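Food & Drink > Marketing

The refill that asks for your email first

Pemance would like you to make a promise. Buy a bottle of its sparkling water before the end of June, scan the cap, and you can pledge to refill, reuse or "rethink", a word the campaign never gets round to defining. In return you get a badge in the app and a place in the draw for a year's supply of, well, more Pemance.

I scanned one. It took 3 screens to reach the pledge, and each wanted something from me: an email address, a date of birth, permission to track my location. The pledge itself was a box, already ticked.

Drinks companies have been fond of this sort of thing for years, and I can see why. A promise made by customers costs the company nothing and can be counted. Pemance says it is aiming for 55 thousand pledges. I asked what happens to a pledge once it's made, and whether anyone checks. A spokesperson told me the program was "about starting conversations".

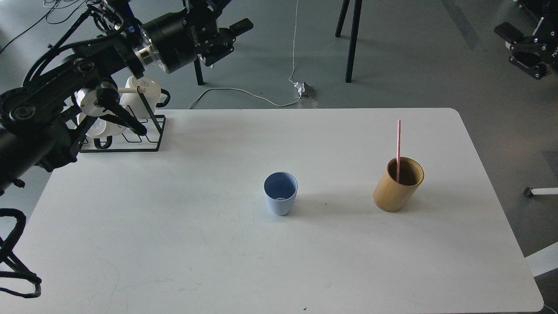

Clukolier, the smaller rival, has at least put some machinery behind its slogan. It has installed refill taps in 3 food courts, where you bring your own cup and pay by the millilitre. I tried the one nearest my office at lunchtime. The lime flavour was fine. The price worked out dearer than the can in the fridge beside it, and the smallest pour on offer was 200 mL, so anyone after a taste pays for a whole glass.

Then there's Sầm, which sells iced herbal tea and has wrapped its summer cans in handwritten messages from "real drinkers". I rather like the tea. I'm less taken with being told by a can that I am enough.

The agency behind two of these efforts, Stiler, argues that shoppers now expect brands to stand for something. Maybe they do. The shoppers I watched at the supermarket seemed to expect a discount, and went for whichever carton had the yellow ticket on it.

Pemance's draw closes at the end of the month. My badge, a small green droplet, has since turned grey because I haven't opened the app.

Comments (3)

fizzgrump: Signed up for the badge, got four marketing emails by dinner. Unsubscribed from the lot.

Marg in the hills: The Clukolier tap near us has been out of order since it went in. Nice colour though.

tealeaf_88: Leave Sầm alone, it's the only one of them that tastes like anything.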